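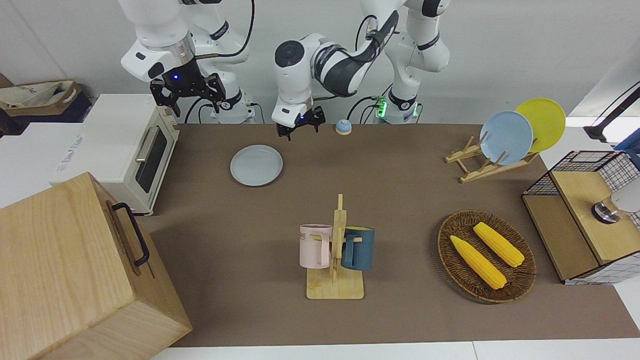
Hilora Home Objects Group, Tableware and Small Kitchen Section

Search this repository Go

# Urnlow Kitchen Tabletop Set

Shares 3 · Comments 0

This folder holds the item list, photos and notes for the Urnlow kitchen tabletop set. The set covers the things people leave out on a kitchen table or counter: plates, mugs, racks, baskets, play food and small appliances. It was put together for people who need pictures of ordinary kitchen objects with consistent names.

## Contents

- `items.csv`: one row per object, 357 rows
- `photos/`: 851 photos, JPEG
- `layouts/`: notes on which objects were set out together
- `names.md`: the naming rules, repeated in short form below

## Objects

Everything is household size. Tableware is listed by main color first and type second, so "plate, yellow" and "plate, pale blue". The lead photo has both of those standing on edge in the slatted wooden dish rack, with a gray-blue plate lying flat on the mat. Use the photo name for color even if the label on the bottom says something else. Shop names for colors were dropped in the second version because no two shops agreed.

Mugs are listed the same way. The pink one with lettering and the dark teal-blue one share the mug tree in the lead photo. Lettering is copied into the `text` column only as far as it can be read in that photo. For the pink mug in this view the entry is "NE" with a partial flag. Do not fill in the rest from another photo.

Food goes under `food` whether it is real or not. The `real` column is blank for older rows, including corn. Ilse Eichhorn is working through these and has done the fruit.

## Naming rules

1. A rack holds plates. A tree holds mugs. "Stand" is not used.
2. A basket is woven. Anything with solid sides is a bin or a tray.
3. Toaster ovens and toasters are separate types.
4. If you can't tell what a small object is, enter it as `small object` plus its colors. The blue and yellow one near the back of the lead photo is entered this way.
5. Mats and table coverings are not objects. They go in the layout note.

## Layouts

A layout is one arrangement of objects on one surface. Crowded layouts were kept on purpose. Mugs may hide part of a basket, and plates in a rack usually overlap. When one object hides part of another, list both and mark the rear one `partial`.

Layout notes were written by Lindiwe Mabaso and checked by Gunther Fröhlich. Roughly 200 of the photos have no layout note yet. They can still be used with the item list.

## Known problems

- Pale blue and gray-blue plates were mixed up in version 1. Fixed in July, but old copies of `items.csv` still have the error.
- Wicker and rattan are both used in the `material` column. Treat them as the same.
- Some mug handles are marked left or right from the viewer's side and some from the mug's side.

## Changes and contact

Send corrections to Friederike Brandes with the row number and the photo name. Please don't edit `items.csv` directly, as it is rebuilt from the master sheet every evening at 6 p.m. and your edit will be lost.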